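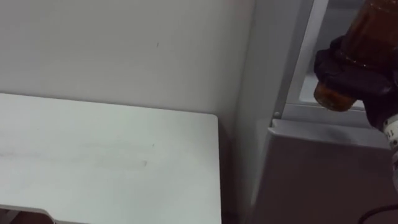
Elix sells the Pirketti as a teleoperation kit for humanoids: two tracked gloves, a headset and a licence for the Dahlgren recorder. We ran it for most of July on one household job, a bottle and a fridge, and logged 441 demonstrations.

Glove calibration is quick and holds through a session. Arm tracking is good up to shoulder height, less so above it.
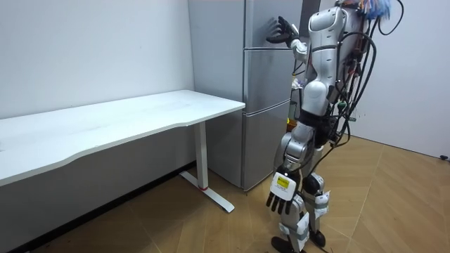
Door work is the weak point. With no force feedback, the operator judges contact by eye, and new operators push too hard. Grasping is better – the thumb mapping on the Pirketti beats the older Gondarus gloves by a clear margin.

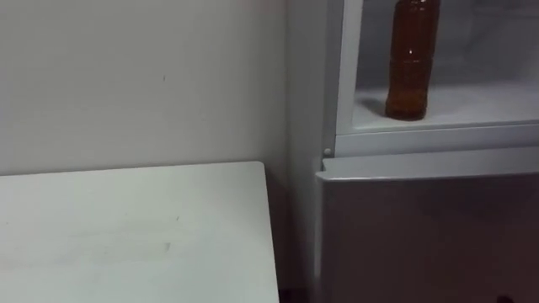
Margit disagreed on the thumb: on smaller hands the sensor drifts, and she went back to the Gondarus pair after 70 takes. Fair point. The gloves come in one size.

The recorder drops frames once an episode passes 3000 steps. We capped ours and lost nothing useful.

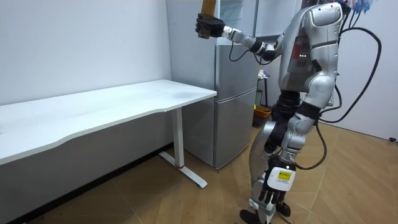 Playback is frame-accurate, and trimming a bad start takes two clicks. Export is slow, with 300 episodes needing a full evening. Worth buying for arm work, less so for doors.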